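Keeping a Whiteboard (and the Table Under It) Looking Fresh

I have been meaning to write up my whiteboard notes ever since we moved the family planning corner to the back room at Rusham, and a fair number of you have written in asking how I get old marker off without ruining the finish. So pour yourself something nice and settle in, because I have opinions on this one!

Let's start with the board itself. I like the kind you can lay flat. A board on the wall is lovely for a grocery list, but if you want to draw out a seating plan or a garden bed, or let a child loose with a marker, flat on a table is so much easier on the shoulders. You can turn it at whatever angle suits your arm, and you can lean over it from two sides and bicker about where the tomatoes go.

For everyday wiping, a dry microfiber cloth is all you need. Fold it in quarters so that you have a clean face to turn to as each one gets gray. I gave up on the felt block erasers years ago. They work beautifully for a week and then they mostly push the dust from one end of the board to the other, and you're left with that cloudy look that makes every new line seem dirty before it's finished.

If a line has been sitting for a while, go over it with a fresh dry-erase marker and wipe right away, while the new ink is still wet. The solvent in the new ink loosens the old. Do it in short sections, a hand's width at a time. A long curve or a big circle is the worst for this, as you tend to ink the whole thing before wiping, and by the time you get back around to where you started it has dried on you again.

For ghosting – the faint gray shadow that stays behind – put a little rubbing alcohol on a cloth (never straight onto the board) and rub in small circles. Then follow with a cloth wrung out in plain water, and then a dry one. Test a corner first if you don't know what your board is made of. And please, no scouring powder and no rough side of the sponge. Once the gloss is scratched, ink settles into the scratches and you will be fighting it every time.

Small dots and specks are their own nuisance. Mostly they come from resting the marker tip on the board while you think, which I do constantly. A dab of alcohol on a cotton swab takes care of a dot without wetting everything near it. If it won't budge, check with a fingernail that it is ink and not a chip before you go at it any harder.

Now, the table. A pale tabletop is a cheerful thing to work on and shows absolutely everything. Warm water with a drop of dish soap, a soft cloth, and a dry towel after. Wipe toward yourself from the back edge, so the crumbs don't end up down behind. If you've pushed the table up close to wall panels, as I did with mine when I brought it home from Bruvport, pull it out every so often and run a vacuum nozzle along the joints in the panels. A dry paintbrush is good for the narrow gaps. Don't use a wet cloth there, for water gets into a seam much faster than it gets out.

Before you put a board down, slide your palm over the table. One grain of grit under there will scratch both surfaces when you turn the board.

The table, the wall behind it and a bit of drawn line:
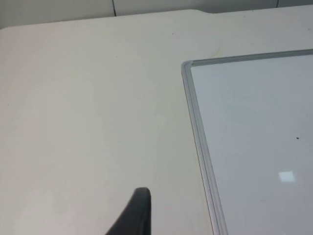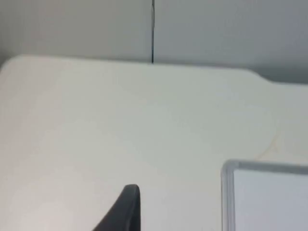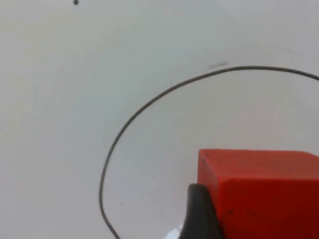
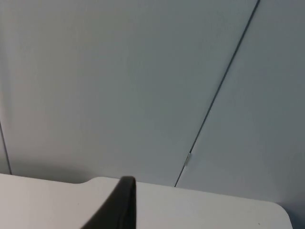

As for storing markers, keep them lying flat. Stood on end with the cap up, they go pale and scratchy, and with the cap down they can blob. I use the shallow tray from a Jovard drawer set, and it holds the markers, two folded cloths and the swabs, with the alcohol bottle kept up high in the closet where small hands can't get at it.

Wash the cloths on their own or with other microfiber, and leave out the fabric softener, which coats the fibers and makes them smear. Mine hang over the back of a chair and are dry by morning. I had a letter from a reader in Baluyot who swears by old cotton T-shirts instead, and I tried it in September and liked it well enough for the table, though I still go back to microfiber for the board.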